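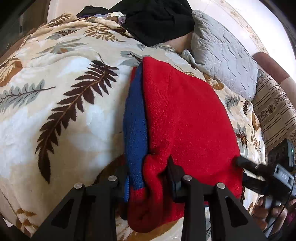 Pisix Fern Fleece Blanket: Review

Price paid: 487
In use: 2 months, on a bed, daily
Reviewed by Marjorie Sedgwick

The Pisix is a printed fleece blanket with large fern fronds in dark brown, tan, grey-green and pale grey on a cream and white ground. The pile is short and slightly fuzzy. It covers the bed fully but bunches into folds if not pulled straight.

I fold laundry on it, mostly knitwear. A red sweater or a royal-blue knit is easy to find against the print. Folded knits stay where they are put; on the Zostton cotton cover I used before, they slid.

Washing: 13 cycles, cold, no softener. No fading that I can detect. Slight pilling along one hem after the ninth cycle. Lint transfer to dark wool is moderate for the first few washes, then low. Static is noticeable in dry weather and was worst in December.

Faults: the care label is stitched into a corner where it scratches, and the hem thread is thinner than it should be at this price.

Rating: good. I would buy it again in the larger size.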